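Spent my evening reading the new Papadopoulos preprint on dry granular flow so you don't have to. It's sand. The paper is about how sand falls out of a hole. I've read all 17 pages and the supplement and I have opinions.

1/ If you pour water out of a bucket with a hole in the bottom, it slows down as the level drops. Sand doesn't. It comes out at the same dull rate until it's nearly gone. People have known this for centuries, hence the hourglass.

2/ What people argue about is when it stops. Make the hole small enough and the grains lock into an arch across it and just sit there. Somewhere between "flows for ever" and "jams at once" there's a hole size where things change over. Or there isn't. Careers have been spent on the "or there isn't".

3/ The Papadopoulos lot say there isn't. Any hole will jam in the end, you just get bored first. To show this they ran the same silo 612 times and wrote down how long it took to clog. I'd like to buy a drink for whoever did the writing down.

4/ Longest wait before a jam: 228 minutes. There's one dot on the graph for it, way out on the right, all alone. I feel for that dot. That dot was somebody's whole afternoon.

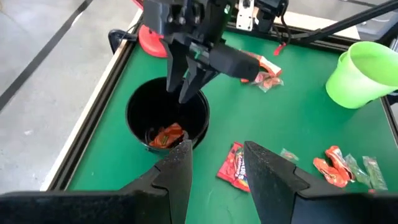

5/ Now the grumble. All the grains are glass beads, all the same size, all very round. Real sand is a mess. Real sand has corners. The paper gives this one sentence, near the end, beginning "We expect".

6/ When I was a student, "We expect" was what you wrote when the funding had run out. I wrote it in my own thesis. Twice on one page.

7/ The older Brolov model does deal with lumpy grains, after a fashion, and predicts they jam sooner. It also predicts that damp grains flow better than dry ones, as anyone who has owned a salt cellar will dispute.

8/ Vlasta Atanasov pointed out (by email, she has more sense than to be on here) that the humidity in the lab isn't given anywhere. Glass beads pick up charge when the air is dry and start clinging to things. If half the runs were done in January with the heating on, I'd want to know.

9/ She also asked why figure 6 has no error bars. I'd missed that completely. I'd been looking at my lonely dot.

10/ Still a good paper, though. The bit on tapping the silo is lovely — a small knock frees the arch, a slightly bigger one packs everything tighter and makes the next jam worse. Anyone who's ever hit a ketchup bottle has the raw data.

11/ Someone will ask what it's for. Grain stores, pills, cement, getting crowds through doors. Mostly I think they like watching it, and so do I.

12/ Correction to 7: the damp grain thing is from the Brolov follow-up, the first one never mentions water. Sorry to both Brolov fans.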